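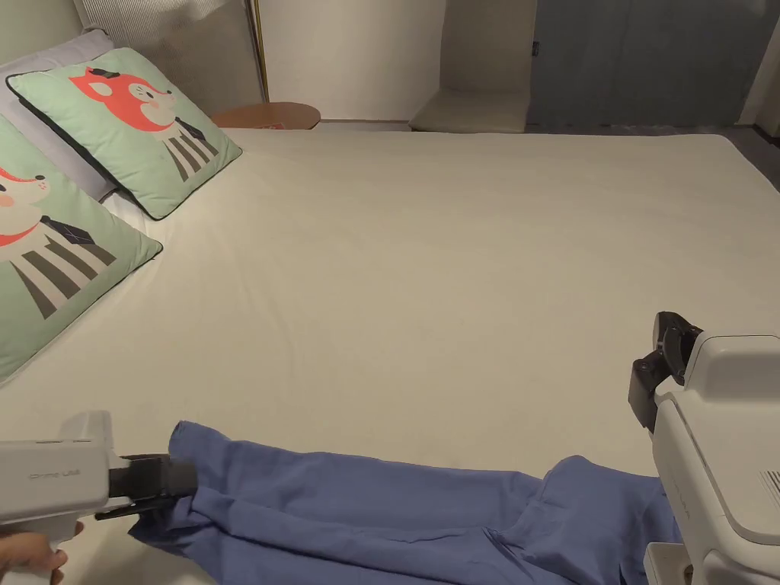
Blue garment on the bed, one gripper at each side.

Print this page | E-mail to a friend

Folding with the Trerkow grippers
by Deisy Tello

Several of you have written in about the Trerkow kit, the pair of hand-held grippers that Hirent lends out so that ordinary folding at home can be recorded and used to teach a robot the same job. I've had a set on hire since September, and I must say I've grown rather fond of them, though my first pile of washing took me most of an evening (and two cups of tea!).

Do your folding on a bed if you can. I tried the ironing board first and everything slid off it, whereas a mattress with a plain fitted sheet gives you all the room you want and a bit of grip underneath. Push the cushions up towards the headboard before you start and bring the garment to the near side, where you won't have to stretch.

Take small bites. It is tempting to grab a great handful, but a gathered bunch makes a lump that you only have to smooth out later — a pinch close to the seam is plenty. Lift both sides together, keep the cloth low, and let it settle before you open the jaws. Brayan Villca at Hirent told me to go at half my usual speed, and he was quite right, though it felt terribly silly at first.

Each gripper in my set weighs 500 grams, and your wrists will notice that by the end of a big wash. I stop after eight shirts and do the socks by hand.

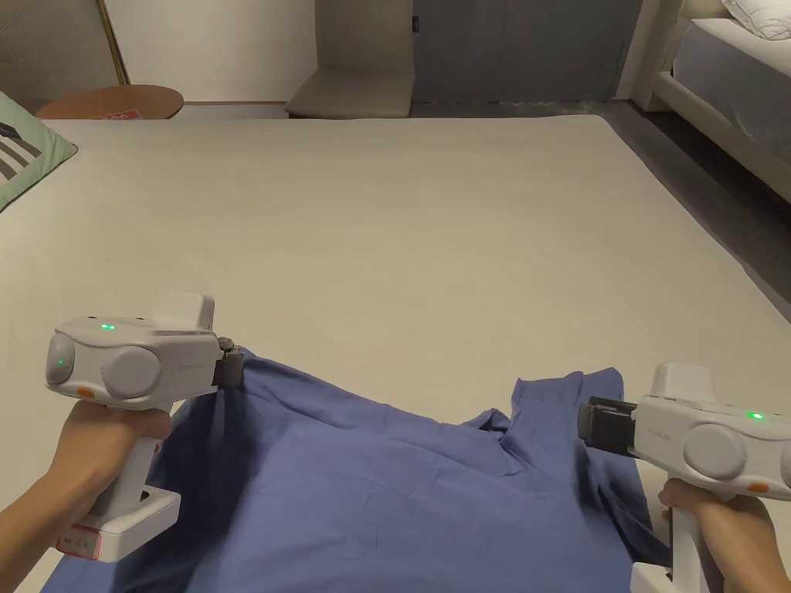

Can I use the kit on bed linen as well?

Pillowcases are fine, and so are tea towels. Double sheets are too heavy and too wide for one person with two grippers, so leave those out of your sessions until you have a helper.

As for the hire itself, my set came on a Thursday, well packed, with a clear booklet. I would have liked a longer charging lead, and the help line shuts at five, just when I'm getting the washing in. Otherwise I'd happily have it again, and I've already asked them to put me down for the spring.

Print this page | E-mail to a friend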